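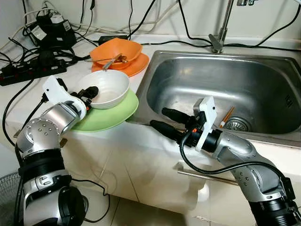
How to reseal the joint between a worktop and a sink or wall

Posted in February by the Jesero workshop desk
Print this page | E-mail this page
14 comments

Silicone sealant around a sink has a limited life. It shrinks slightly, loses its grip on one side of the joint, and lets water into the gap behind it. Once water reaches the cut edge of a chipboard worktop the board swells and can't be put right. Replacing the bead takes one evening of work and a night of curing.

The method below covers inset sinks with a visible bead at the rim and the joint where the worktop meets tiles or plaster. It doesn't cover undermounted sinks, where the seal is also part of the fixing.

When to do it

Press along the old bead with a thumbnail. Sound silicone is springy and stays put. If it lifts, rolls or leaves a dark line behind it, the bond has gone. Black spots inside the sealant are mould and can't be cleaned out. Spots on the surface can.

Don't patch. New silicone doesn't stick to cured silicone, and a short repair will peel from both ends. Remove the whole run, corner to corner.

What you need

Sealant remover gel
Plastic scraper and a sharp knife with a snap-off blade
White spirit or isopropyl alcohol
Kitchen paper and lint-free cloths
Masking tape, 25 mm or wider
Sanitary-grade silicone, one cartridge
Cartridge gun with a release catch
Profiling tool or a set of rubber spatulas
Small spray bottle, water, washing-up liquid

We used Runik sanitary silicone in white and an Uvdale gun. Any neutral-cure silicone sold for kitchens will do. Acetoxy types, the ones that smell of vinegar, bond well to ceramic and steel but may attack natural stone and some metals, so check the cartridge. Decorators' caulk is water-based and isn't suitable at a sink.

Check the date on the base of the cartridge. Old stock may stay tacky and never cure.

Step 1. Remove the old bead

Clear the worktop for at least a forearm's length either side. Cut along the top edge of the bead with the knife held nearly flat to the wall, then along the bottom edge with the blade nearly flat to the worktop. Keep the cuts shallow on laminate. Pull the bead away at a low angle. On a good day it comes off in one strip.

Scrape off what is left with the plastic scraper. Steel scrapers mark stainless steel and laminate, and the marks stay.

Apply remover gel to the residue and leave it for the time given on the tube. Ours asked for 20 minutes; thick residue needed a second coat. Wipe off with dry paper first, then with a damp cloth.

Step 2. Clean and dry

If there was mould, treat the gap with a mould remover, ventilate the room, then rinse. Never mix it with other cleaners.

Let the gap dry completely. Water held under a sink rim is the usual cause of early failure. Leave the joint open overnight and don't use the sink. If that isn't practical, use a hairdryer on low and give it longer than seems necessary.

Last of all, wipe both faces of the joint with isopropyl alcohol on a lint-free cloth, turning the cloth often. Don't touch the faces afterwards.

Step 3. Check the gap

A gap of up to 6 mm can be filled directly. Wider gaps need a foam backing rod pressed in to leave a depth of half the width. Without it the silicone sticks to the back of the gap as well as the sides and tears when the worktop moves.

Also look at the sink clips from below. If the rim moves when pressed, tighten the clips before sealing. They need to be snug only; overtightening bends the rim upwards between clips.

Step 4. Mask

Run a strip of tape on each side of the joint, parallel and 3 mm back from the edge. Press the inner edges down firmly. At curved sink corners, use short overlapping pieces.

Step 5. Apply

Cut the cartridge tip off above the thread, screw on the nozzle, and cut the nozzle at 45 degrees to an opening slightly smaller than the bead you want. Most people cut too much off. Start small.

Hold the gun at the same 45 degrees and move at a steady speed with the nozzle touching both faces. Pushing the gun forces silicone into the gap; pulling it gives a neater surface. Either works on a clean joint. Don't stop in the middle of a run. If you have to, stop in a corner and press the release catch straight away.

Step 6. Tool the bead

Mist the fresh bead lightly with water and two drops of washing-up liquid. Use very little, and only after the silicone is in place – soapy water that runs into an empty gap will spoil the bond.

Draw the profiling tool along in one pass, wiping the excess on to paper. Work in lengths you can finish before a skin forms. Ours skinned at 9 minutes in a cool kitchen, and it will be quicker in summer.

Pull the tape while the bead is still wet, away from the joint at a low angle. Smooth any raised edge with one light stroke. After that leave it alone.

Step 7. Cure

Keep the joint dry for 24 hours, or longer if the cartridge says so. Silicone cures by taking up moisture from the air, from the surface inwards, so a thick bead takes longer and a very cold room slows it further. A dry skin doesn't mean it is ready for water.

Common faults

Bead peels on one side. The surface was damp, greasy or had old silicone on it. Remove and start again.

Pinholes. Air in the cartridge, or the gun was moved too fast. Small ones can be filled within a few minutes.

Ragged edges. The tape came off too late. Trim with a new blade after full cure.

Cracking along the wall. The worktop is moving. Check the fixings under it before resealing.

Disposal

Cured offcuts go in household rubbish. Part-used cartridges keep for a few weeks if the nozzle is left full and a screw is pushed into the end. The Thomas caps sold for this fit most nozzles and can be used again.

Shared 255 times
Print this page | E-mail this page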